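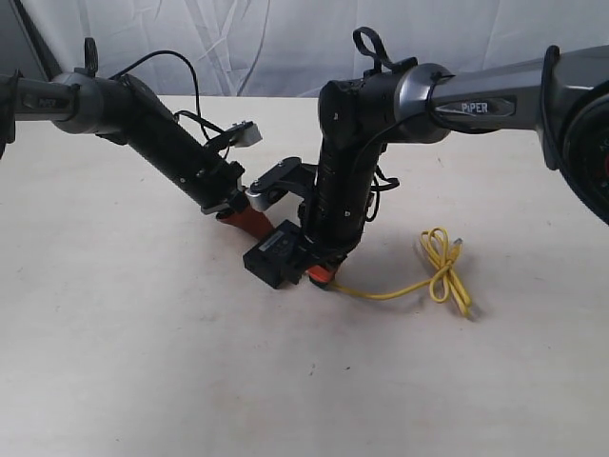 **Wednesday, April. Paste trial, batch 788. Entry opened 09:15.**

The purpose of the present trial is to establish whether the wheat starch supplied by Pirnov may replace the Nasudby starch for general book repair. Stock of the latter is low, and the supplier has given no date for further deliveries. The trial is confined to spine linings and the mending of torn leaves. Leather work is excluded and will be recorded separately.

Both starches were soaked overnight in cold tap water, one part starch to 4 parts water by volume. The surplus water was poured off in the morning and replaced with the same quantity. Each paste was then heated in the small double pan to 88 °C and stirred without a break until it turned from milky to translucent. The Pirnov paste thickened noticeably earlier than the other and required more effort to stir towards the end. No lumps were found in either pan.

After cooling under a damp cloth, the pastes were passed through the horsehair sieve and thinned by brush. The Pirnov paste took more water to reach the usual consistency. Colleagues repeating the work should add the water a little at a time, as an over-thinned paste cannot be recovered and must be discarded.
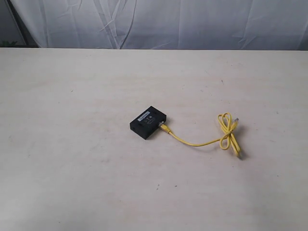 *Pale tabletop, with white fabric hung behind.*

Test strips were cut from the offcuts of the Iltstead parish registers, which the owner has released for this use. The paper is a heavy rag stock with some old size remaining. Strips were joined with a narrow overlap, covered with blotting paper and placed under weight. The blotters were changed after 2 hours, and again before the workshop closed.

On peeling, the Nasudby joints lifted a few fibres from the surface. The Pirnov joints lifted rather more, and in one strip the paper tore before the paste gave way. A bond of that strength is not wanted in a repair which may one day need to be reversed. A thinner mix should be tried before any judgement is made. 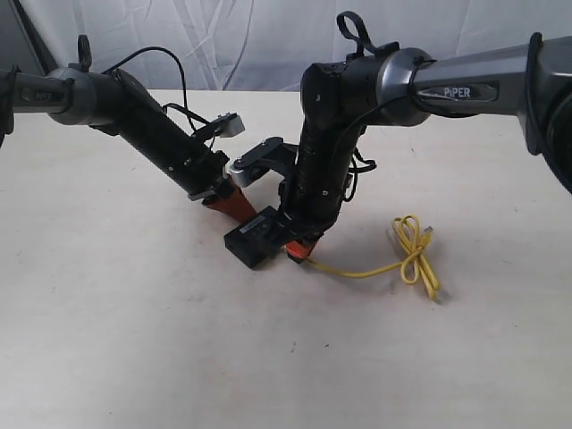 Spine linings call for cloth that lies completely flat when the paste is applied. Any fold left in the cotton traps air, and the lining then blisters as it dries. The fabric behind the table, with its many wrinkles, would not be accepted for lining in its present state. It is recommended that all lining cloth be washed, ironed while still damp and stored on the roller, with the grain marked in pencil at one corner. The present practice of folding it into the drawer should cease.

The Sikder press was used for the three lined spines. Pressure was kept light. The boards were checked for squareness before and after, and no movement was found.

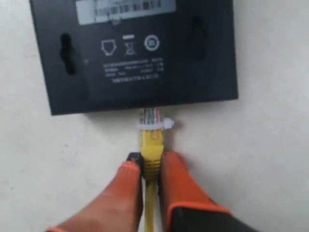
**Harriet Lumb**
Senior Technician, Book and Paper Workshop

Remaining work for this batch:

- Repeat the peel test with a thinner Pirnov mix.
- Leave one jar of each paste in the cold cupboard for 4 days and note any smell, mould or separation.
- Wash the horsehair sieve in warm water only. Soap was left in it last month and spoiled a jar.
- Obtain a further packet of blotting paper from the general store.

The Nasudby starch is to be kept for outside commissions until the results are complete. Jars are labelled with the batch number and the initial of the starch, and should not be decanted. Entry closed 16:40.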